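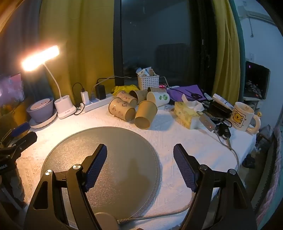
Ullum open day, 12/15/22

I went because Ruth Cárdenas had a spare ticket and because the leaflet promised that anyone could teach a robot a household job in one afternoon. I have heard that sort of thing before, usually from people with a stand to sell from.

The teaching is done with a gripper you hold yourself. You squeeze, the two jaws close, and a camera on the tool records what you do. Florêncio Veloso, who runs the demonstrations, told us the job was tidying paper cups. He wants 249 good recordings before he trains anything, and they had 100 when we arrived. I asked who decides which ones are good. He does, by watching them back in the evening.

My own turn was humbling. The blue pads grip well enough, but you can't feel how hard you are pressing, and a paper cup on its side is an awkward thing to pick up. I was given seven goes. Florêncio said he would keep two.

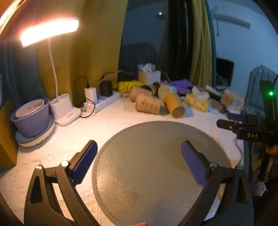

What bothered me more was how much depends on that one table. Same lamp, same curtains, same round mat, same mug at the back. I asked Suha Boutros what the robot would make of my kitchen, where the light is poor and the cups are china. She said they plan to move to other rooms next year. So the answer today is that they don't know, and I'd have liked the leaflet to say so.

I'll give them this: both of them took awkward questions without sulking, and Nabil Jaber showed me a whole folder of failed attempts when I asked to see some. The tea was 50p and the car park is a long walk from the door. Ruth wants to go again when the robot is doing the tidying by itself. I said to ring me once it has.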